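Read the Dornden writeup on teaching robots by demonstration twice now, once on the train and once with coffee. I have complaints. Thread.

1/ The headline number is 500 demonstrations. Somebody sits at a pair of controller arms, moves them, the robot arms copy, everything gets recorded. Do that 500 times and the robot "learns the skill." I've done this work for money. I want to talk about what's inside the 500.

2/ First thing inside it: the operator's habits. By the end of a long session I was not showing the robot how to pick things up. I was showing it how I pick things up when my shoulders hurt and I want to go home. Those recordings went in the pile with the rest.

3/ Second thing: retakes. The writeup never says how many attempts got thrown out to reach 500 good ones. Maybe very few! Then print it. If it took twice as many tries, that's twice the labor, and the cost chart on their second page is wrong.

4/ "Anyone can teach a robot in an afternoon." Anyone can move the arms in an afternoon, sure. You get no feeling in your fingers. You squeeze, the gripper squeezes, and you judge how hard by looking. My first 35 recordings were garbage and I was considered a quick study.
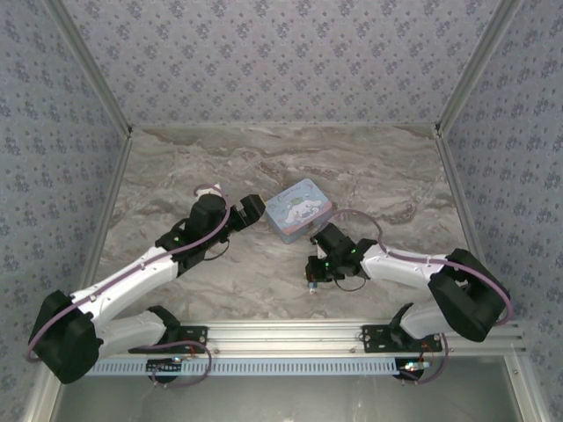 5/ My real gripe is with what gets picked as the task. Small objects on a clear tabletop, over and over, and then a sentence about kitchens. Take a little tin box with rounded corners and a cartoon puppy on the lid. Two arms, two-finger grippers, one tin lying between them. It's closer to the right gripper, so which arm should go for it? You'd say the right one. I'd say the right one. Now get three operators on the job and one of them is a lefty who reaches with the left out of pure reflex. The robot is supposed to find a rule in that.

6/ And no, the walls don't impress me. Flowered wallpaper on all three sides is still the same flowered wallpaper in every recording if you never change it. I've heard "we added visual variety" from people who meant they put up a background once.

7/ Someone already replied that bigger models sort this out. Fine, which ones, on what table, with whose tin? Parnach said the same thing in their spring demo and then ran it on the objects they had trained with. I asked about new objects in the comments. They liked my comment. That was the answer I got.

8/ To be fair to Flilholm, whose method Dornden is mostly copying: their older notes at least split results by operator. One person's recordings trained a decent policy, another person's trained something that hovered over the object and never closed. Same hardware. That's the most useful table I've seen on this subject and it was in an appendix.

9/ Hand guiding people, don't get smug. Grabbing the arm and dragging it through the motion has its own problem, namely your own hands and forearms are all over the camera view. Then the robot runs by itself and the view looks different from anything it was trained on. Plus try dragging two arms at once with one body.

10/ So what would change my mind? I'd like to see:
- attempts recorded vs. attempts kept
- number of operators, and results for each
- hours of practice before the first kept recording
- 100 test runs on objects that were never in training, with every failure listed
I don't think that's a mean list. A decent lab has all of it sitting in a spreadsheet already.

11/ "But it succeeded in the video." The video is 3 clips. I could get you 3 clips of me parallel parking.

12/ Also please stop saying the robot "watched" the person. In these setups it mostly didn't. It got joint positions and camera frames from its own arms being driven around. A person was the motor. Calling it watching makes it sound like it understood what the person wanted, and then folks get surprised when it shuts the gripper on air an inch from the thing.

13/ I'm not against any of this. Driving the arms by remote is still the best way I know to get a robot to do something fiddly with two hands, and I'd take the job again if the chair was better. I'm against pretending the person in the chair is free and interchangeable.

14/ Several of you are asking if I've written to Dornden. Yes, in April, before the final version went up. I asked for the discard count. I'll post it here if they send it.

15/ Correction to 8: the Flilholm table is in the second appendix, after the wiring notes. The first one is all camera settings. Thanks to whoever went and checked.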